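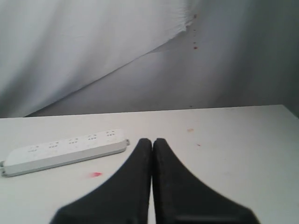 A white multi-outlet strip on the table

About Gremis

Welcome, and thank you for wandering over to this page. Most people who hire from us only ever see the order form and the grey tubs that arrive at their door, so it's lovely when someone wants to know a bit more.

Gremis hires out power strips, extension cords, cord covers and the odds and ends that go with them. We supply conferences, craft fairs, language schools, pop-up offices, exam halls, choir weekends and the occasional very large family reunion. If you have a room full of people and not enough places to plug things in, you're the sort of customer we had in mind when we started, and you're the sort we still enjoy most.

How we got going

Florencia Navarrete started the business after many years of setting up rooms for other people. She worked in conference services, first in Guimarães and later in Canada, and she will happily tell you (over a coffee, if you have the time) that the part of the job she thought about on the way home was never the flowers or the microphones. It was the cords. Somebody would have brought a box of strips from a cupboard, half of them too short, one with a cracked corner, one with a switch that had gone stiff, and all of it knotted into one enormous ball. An hour later the speakers would be arriving and she'd still be on her knees behind the registration desk, untangling.

She began keeping a set of her own in the trunk of the car. Plain white strips, all the same kind, each with its cord coiled the same way and a cloth tie around it. Other organizers noticed and asked to borrow them. Then they asked to borrow them for a week, and then somebody insisted on paying, and that was the beginning of Gremis.

Our first proper order was for a November book fair, spread over two floors of an old building with outlets in all the wrong places. We had 134 strips by then and every one of them went out the door. They came back on a wet Sunday night in the back of a bread van, which we still talk about, and Florencia spent the following two days wiping them down on her kitchen table with the radio on.

Miyuki Sugiyama joined the year after. She had been one of our customers, running a language school with students from all over, and she came with strong opinions about plugs. Her students turned up with chargers from home in every shape you can think of, and she was tired of handing out little adapters that never came back. It's thanks to Miyuki that we began to take plug shapes seriously, and that our order form asks so many questions about them. (We do know it's a long form. Please bear with us, it really does save everyone a headache later!)

Where we are now

We work from a ground-floor unit on Hendis Street, with the shelving at the back, the packing area by the loading door and white-topped tables in between where everything gets looked over. We moved in with two shelves and a kettle. The shelves now hold 3,000 strips and cords when everything is home, though everything is very seldom home at once, and the kettle has been replaced twice.

The tables are easily the hardest-working furniture in the building. We chose white tops because a strip's scuffs and scrapes show up well under the lights, and because grime on a pale cord is easier to judge against something pale. The drawback is that the tops show every smudge as well. We scrub them on Fridays and they look wonderful until Monday morning.

What we look for in a strip

People are sometimes surprised that we can talk for so long about something so ordinary, but a good strip is a pleasure to use and a poor one will annoy you all day. We like a row of sockets with a switch for each, so that one person can turn off a lamp without cutting the power to the laptop beside it. We like a cord that leaves from the end of the strip, where it can be led away along a wall or the leg of a desk, and we like a proper collar where the cord meets the casing, as that is the spot that takes all the bending.
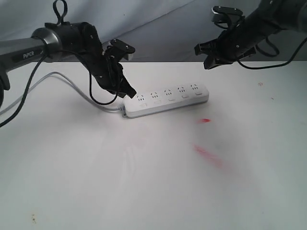
Five sockets in a row, with a small switch for each one

Colour matters more than you might guess. We stayed with white for the hire stock after trying black for one season. Black strips look smart on a stage, but they vanished under tables and we were forever getting calls from halls that had found one of ours behind a curtain three weeks later. White ones get spotted at the end of the night and put back in the tub. They do need more cleaning, and we've made our peace with that.

As for sockets, we keep several kinds, and they are stored and labelled separately. Some take one style of plug only. Some will take more than one, with slots for both three-prong and two-prong plugs. Before anything is sent out we ask where it is going, what will be plugged into it and what the supply is at the venue, and we match the stock to the answers. A plug that fits is only part of the question, and if you're unsure about voltage or load please ask your venue's electrician, or ring us and we'll help you work out what to ask them.

What happens when things come back

Every tub that comes home goes through the same steps, whether it has been away for an afternoon or for the whole summer. The cords are uncoiled and laid out on the table so they can be run through the hand from one end to the other. It's slow, and it can't be hurried very much, but a nick in the outer covering is far easier to feel than to see. The strip is turned over and the screws and seams are checked. Each switch is pressed on and off. The sockets are looked into with a light for crumbs, glitter and worse (craft fairs, we love you dearly, but the glitter!).

After that comes a wipe with a barely damp cloth, unplugged of course, and a rest on the drying rack, and then the electrical test. Anything that doesn't pass gets a red tag and goes into the bin by the door for recycling. We don't mend casings and we don't tape cords. Florencia was firm about that from the very first week, and it has cost us a fair bit of stock over the years, but we would all much sooner lose a strip than send out one we had doubts about.
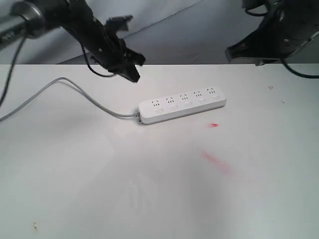
Coiling is the last job and the one new staff take longest to get the hang of. A cord has its own idea of which way it would like to bend, and if you go against it you end up with a twist that comes back to haunt the next customer. We coil in wide, easy loops, starting from the strip and working out toward the plug, and we don't wind the cord around the body of the strip, however tidy that looks in the tub. Miyuki teaches this to everyone who starts with us. It takes her most of a morning and there are muffins.

The Liter kits

A few years ago we noticed that our smaller customers were ordering nearly the same things each time, so we put them together into ready-packed sets and called them Liter kits. Each has a handful of strips, a couple of long extension cords, cord covers for the walkways, cloth ties and a printed card showing how it all packs back in. There are kits for a single classroom, for a market stall and for a meeting of up to 20 people. We have 550 of them, and they are out nearly every weekend from spring until the snow comes. If you've never hired from us before, a Liter kit is a very gentle way to begin.

The people

Besides Florencia and Miyuki there's a small crew on the tables and in packing, and two drivers who know every loading dock and every low archway in the region. Several of us started with a summer of coiling and somehow never left. We eat lunch together when the deliveries allow, and anyone who visits around noon should expect to be handed a plate.

A few things we care about

We answer the phone ourselves, so if it rings for a while we are probably up a ladder. We charge a fair price for lost items and nothing at all for dusty ones. We lend to school concerts and community suppers at a reduced rate, and last season that came to 900 strips and cords. If you are organizing something of that kind, mention it on the form and we'll do what we can.

Please don't worry about coiling the cords perfectly before you send them back. We're going to undo them anyway!

Come and see us

You're very welcome to drop by Hendis Street and look at the stock before you order. Bring the plugs you'll be using, or a photo of them, along with a rough sketch of your room showing where the wall outlets are. Parking is around the side by the blue door. Weekday mornings are best, as the afternoons tend to fill up with tubs coming home.

Page last updated 5 Jan 2022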